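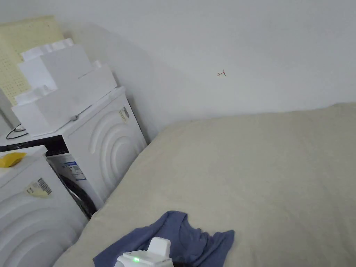

Stop Asking Me to Rate You

By Patricio Montecinos
Jul 21, 2024

Bought a kettle descaler last week. One bottle. By the next morning I had a survey asking how I felt about the checkout, a second one about the delivery driver, and a "quick pulse check" on whether I'd recommend the brand to a friend. A friend! Who is talking about descaler with friends.

I've worked in customer support for most of my adult life, first at Nurkton and now for a smaller outfit, so I know where these things come from. I wrote some of them. Sorry.

The score eats the job

A company wants to know if people are happy. Fine. Somebody picks a number to stand in for happy. Also fine, for a month or so. Then the number goes on a slide, the slide goes to the boss, and the boss ties it to the bonus. From there on everyone works for the number. Agents beg for tens. The survey goes out after the easy calls and somehow misses the ugly ones. I have watched a team lead close a ticket early so the angry guy wouldn't get the email.

At Nurkton we had a customer, a lodging business in Clovelcombe, who gave us top marks every single time. Every time. Then they left. I called to ask why and the owner said the staff were lovely but the invoices had been wrong since January and she was tired of being lovely back. None of that was in the survey becuase the survey asked about the person on the phone.

131 comments

My old manager, Deividas Navickas, did something I thought was a waste of an afternoon. He turned off the scores on the dashboard and made us read the comment box. All of it. 131 comments, out loud, passing the laptop around the table. Painful. Some were just "ok". But the same complaint kept coming back in different words: I had to explain my problem again to the next person. Not rude agents, not slow replies. Repeating themselves.

So we fixed the handoff notes. Took two people and a bad week. No new software, no "journey mapping" retreat. Calls got shorter and I stopped dreading the transfers.

What I'd do

Ask less. One question, open box, and only when something real happened. A refund, a complaint, a move. Not a bottle of descaler.

Then answer. If I take the time to write that your return label wouldn't print, I want a human to write back inside of 30 minutes or even two days, I don't care, just somebody. Ait Brahim, the shoe repair place I use, does this. I grumbled about a heel and got a three line reply with a name on it and a new heel. I've been back twice since and they have never once asked me for a number.

And pull the bonus off the score. This is the one that gets me in trouble. People tell me you can't manage what you don't measure, and sure, measure away, but don't pay on it. Jukness pays on it and their agents now end every chat with a little speech about how anything under a nine counts as a fail. That's not service, thats a hostage note.

I still have the three descaler emails sitting there, plus a reminder that came in while I was typing this. Subject line: "We miss your feedback." Deleting it.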